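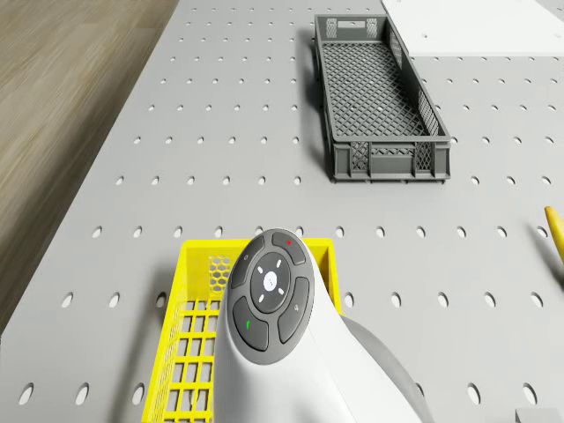
The simulated bench, with the yellow crate closest to the arm and the dark grey one further off on the pegboard.

Tidying and Sorting Trial: progress report to the Sukstead fund
Posted in July by the Dreto project office

Hello again, and thank you for your patience while we pulled this one together. When you agreed to back us, you asked a very fair question, whether a machine can yet do the dull end of housework and shop work, the picking up and putting away that eats into everybody's day. We are a good deal closer to an answer than we were at our last report, although it is a bit of a mixed one.

Most of this period went into the simulator. We ran 400 attempts at the same small chore, moving an item out of one crate and setting it down in another, and we changed the crate positions as we went so the arm couldn't simply learn one path by heart. Plain, solid items in an uncluttered crate are now going across quite dependably. Soft things are still a headache (tea towels especially, which fold under themselves and come up two at a time), and anything thin lying flat on a crate floor tends to be pushed around the corners before the arm gives up on it.

The crates themselves turned out to be more of a job than we had budgeted for. Mesh and lattice are everywhere in real stockrooms and laundries, so we were keen to keep them in, but the depth readings go patchy wherever there are holes to see through. Our colleagues at Obura rewrote that part of the software and we lost 29 working days to it, all told. We'd do it again, as the rim of a crate is now found properly from most angles, and that was our worst source of bumps.

We have also started on the real bench at the Zorgate store, after closing, with 100 attempts finished so far. Results are behind the simulator, as we expected they would be, and the arm is slow. A person restocking a shelf would be done and off to lunch while it was still lining up its second grasp! The store staff have been very good about it, and their suggestions on how goods really get tossed into crates have been worth more than several of our own meetings.

Spending is on track, apart from the software time mentioned earlier, which we have covered by putting off the second gripper. Next up are mixed crates, a first go at folded laundry, and a longer run at Zorgate. We would also like to talk with you about moving the household visits back a little, until the arm can cope with cloth.

Last updated: July

Recent items
Setting up the bench at Zorgate
Obura software notes: finding the rim of a crate
What the store staff asked us
Previous report to the Sukstead fund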